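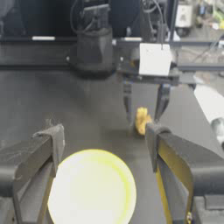
Wiebke Dornseif
Protokollführung, Arbeitskreis Abwasser und Genehmigungen

Protokoll der Sitzung im April
Beginn: 14:00 Uhr, Sitzungsraum Werk Vimitz

TOP 1 Protokoll der letzten Sitzung
Das Protokoll wird ohne Änderungen genehmigt.

TOP 2 Neue Satzung zur Indirekteinleitung
Die Gemeinde Terby hat den Entwurf der geänderten Satzung zugestellt. Verspätet abgegebene Messberichte gelten künftig als Ordnungswidrigkeit, der Höchstbetrag liegt bei 3000 Euro je Fall. Bisher gab es nur eine schriftliche Mahnung. Für den Standort Vimitz stehen 2 Berichte aus, beide betreffen den Fettabscheider. Sie werden bis Ende des Monats nachgereicht.
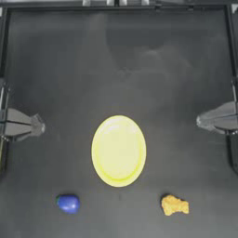
Teller, Spielzeugaubergine und ein paniertes Stück auf dunkelgrauer Fläche

TOP 3 Bescheid der Gemeinde
Der Bescheid über 741 Euro wurde fristgerecht bezahlt. Ein Widerspruch wurde geprüft und wird nicht eingelegt. Die Rechnung des Labors Khurana für die Nachmessung beträgt 2392 Euro und wird der Kostenstelle Umweltschutz zugeordnet. Zur Frage, ob das Labor auch die Halbjahresmessung übernimmt, lagen zwei Meinungen vor. Ein Vergleichsangebot von Ulix soll

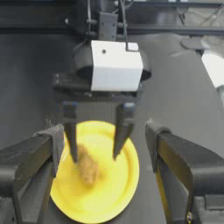

bis zur nächsten Sitzung eingeholt werden. Der Einkauf achtet dabei auf die Akkreditierung für Schwermetalle und auf die Abgabefrist nach der neuen Satzung. Bis zur Entscheidung bleibt der bestehende Auftrag unverändert.

TOP 4 Verschiedenes
Der Probenahmeschacht am Tor ist bei Anlieferungen freizuhalten. Die Bodenmarkierung wird erneuert. Das Betriebstagebuch liegt ab sofort in der Leitwarte.

Ende der Sitzung: 15:20 Uhr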